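Two grippers in simulation: notes for the Friday session
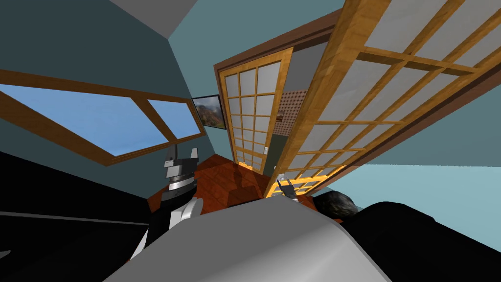
Aslı Başaran

Start with the picture up and leave it there. Rendered room, two-armed robot, view from the robot's own camera. Point out the gripper on the left, two fingers, black and silver. The other one is lower and to the right.

Say what we compared. Briltik fingers against Caldeira fingers, same arm, same controller, same rooms. The Hiltthorpe rooms have sliding doors, windows and a wood floor. We changed only the fingers between runs.

Numbers: 2198 grasp attempts in total, 267 thrown out for physics errors. Mention this early. Kristof Nijs checked the discarded ones by hand and they were split evenly between the two sets.

Result one. Briltik closes faster and slips more on rounded objects. Caldeira is slower and holds. On flat things there was no difference we could measure.

Result two, camera. The body hides part of the workspace. Point at the big gray curve at the bottom. With the second arm low, you get the gripper and hardly any arm. We tried 5 camera heights. Going up helped until around the third, then the fingertips got too small for the detector.

Camera roll: the controller does not care, the detector does. Scores dropped when the room was tilted as much as on the slide. Pause for questions.

Not done yet: real hardware. The Pliltell controller arrives in July. Do not promise a date.

Skip the friction table if past 9 minutes.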